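Resstead Quilted Comforter, Teddy and Star Print

Home / Bedding / Kids and Guest Room / Comforters

Item 351
Colors: pink, sky blue, oatmeal
Sizes: twin, full, queen
Made for us by Putarel
In stock in pink (all sizes) and oatmeal (twin and full). Sky blue returns in May.

Overview

The Resstead is a light, all-season comforter with a diamond-quilted top. The print is cream teddy bears and white stars on a colored ground with small white dots. It is meant for a child's bed, a bunk, or a spare bed that gets used for sleeping at night and for everything else during the day.

The filling is polyester and it is stitched through in diamonds across the whole piece, edge to edge. The stitching holds the filling where it is. There are no large open pockets for it to slide around in, so the comforter stays close to the same thickness in the middle and at the sides after it has been through the wash.

The cover is brushed polyester. It is soft to the touch, dries fast and does not need ironing. If you want an all-cotton cover, look at the Fagundes comforter, which comes in plain colors only and costs more.

On the bed

The comforter lies fairly flat. It does not puff up like a down comforter, and customers who want a tall, fluffy bed are sometimes disappointed by this. The flat surface has its uses. You can lay out clothes on it, sort through a box of odds and ends, or leave toys on it without them sinking out of sight. A lot of our customers have one on a bed that doubles as a work surface, and the quilting takes that sort of use well.

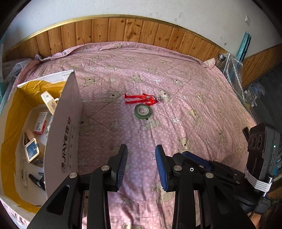

Kobina Yakubu wrote to us that he bought the pink twin for a spare bed and ended up doing most of his sorting and wrapping on it. He said the fabric had not pilled after a winter of this, but that tape put down sticky side first will lift some of the brushed finish, and he would like us to mention it. He also asked for a longer twin, because the one he has comes up short at the foot when it is pulled up over the pillow.

We have passed the request for a longer twin to Putarel. There is no date for it yet. On the tape, he is right. Packing tape and masking tape will both pull at a brushed surface. A roll lying on its side will do no harm, but do not stick tape straight to the cover. If it happens, peel it back slowly and low to the fabric, and wash the comforter before you brush it. Most of the nap comes back up in the wash.

The print

The bears and stars are printed on the top side only. The underside is a plain color matched to the ground of the top. The print repeats across the full width, and there is no center design, so it does not matter which end you put at the headboard. The bears do not all face the same way.

The pink is a soft mid pink. Screens show it differently, and we get some returns from people who expected it to be paler. Swatches are free. Ask for swatch 123 if you want all three colors on one card.

Pillowcases in the same print are sold separately. We do not make a matching sheet. Plain white or cream sheets go with all three colors.

Sizes

Twin: 64 inches wide. Fits a standard twin mattress with a short drop on each side. Suits bunks and trundles.

Full: for a full mattress, or for a twin if you want the sides to hang lower.

Queen: for a queen mattress up to 12 inches deep. On a deeper mattress the sides will look short.

Measure your mattress with the sheet and any topper on. If you fall between two sizes, take the larger one. The comforter will draw in slightly in the first wash, mostly in length.

Washing

Machine wash cold on a gentle cycle with a mild detergent. Wash the pink separately the first time. Do not use bleach or fabric softener. Softener coats the brushed finish and makes it go flat.

Tumble dry low, and take it out once or twice to shake it. It can also be dried on a line, folded over once so the weight is spread. Check the seams for damp before you put it away. The stitched lines dry last.

The twin and full will go in a home washer of ordinary size. The queen needs a large drum. If you have to push it down to close the door, take it to a laundromat.

Small stains can be treated by hand. Dab with cool water and a drop of dish soap, wait ten minutes, and rinse. For ink or marker, use rubbing alcohol on a cotton ball and test it on the underside first. Grease from tools or bike parts should be treated before washing, as the dryer will set it.

Storing

Fold it in thirds and then roll it. Keep it in the cloth bag it came in or in a lidded bin. It can be kept in a vacuum bag for a season. Longer than that and the filling takes a day or more to recover. Do not store it under anything heavy.

What comes in the package

One comforter, one cloth storage bag, and a care card. Pillowcases, sheets and bed frames are not included.

Packing and shipping

The comforter ships rolled in its cloth bag inside a carton. It will have creases along the folds when you open it. These drop out overnight on the bed, or after ten minutes in a dryer on low with a damp washcloth.

Orders placed before 2 p.m. leave the warehouse the same working day. Pink and oatmeal ship from Drumuma. When sky blue is back it will ship from there too. Oversize charges do not apply to any size of this item.

Returns

You can return an unwashed comforter within 30 days. Put it back in its bag and use the original carton if you still have it. Washed comforters are accepted only if there is a fault, such as an open seam or a misprint. Write to the returns desk with a photo of the fault and your order number.

The stitching is covered for two years. If a quilting line comes undone in that time, we will repair it or replace the comforter. Cuts, burns and tape damage are not covered.

Common questions

Can it go inside a duvet cover?
Yes, but there are no corner loops. You will need clips to hold it in place.

Is it warm enough for winter?
In a heated room, yes. In a cold room use a blanket under it. It is lighter than the Fagundes.

Does it shed?
There is some lint in the first wash, mainly from the pink. Empty the dryer screen halfway through.

Do you sell it to camps and guesthouses?
Yes. Osvaldo Fontes handles orders of ten pieces or more. The largest run we can supply in one color is 1000, with eight weeks' notice.

Is there a crib size?
No. The Resstead is not made for cribs and should not be used with infants.

Related items

Resstead pillowcase, teddy and star print, standard
Fagundes cotton comforter, plain colors
Comforter clips, set of eight
Cloth storage bag, replacement, twin/full or queen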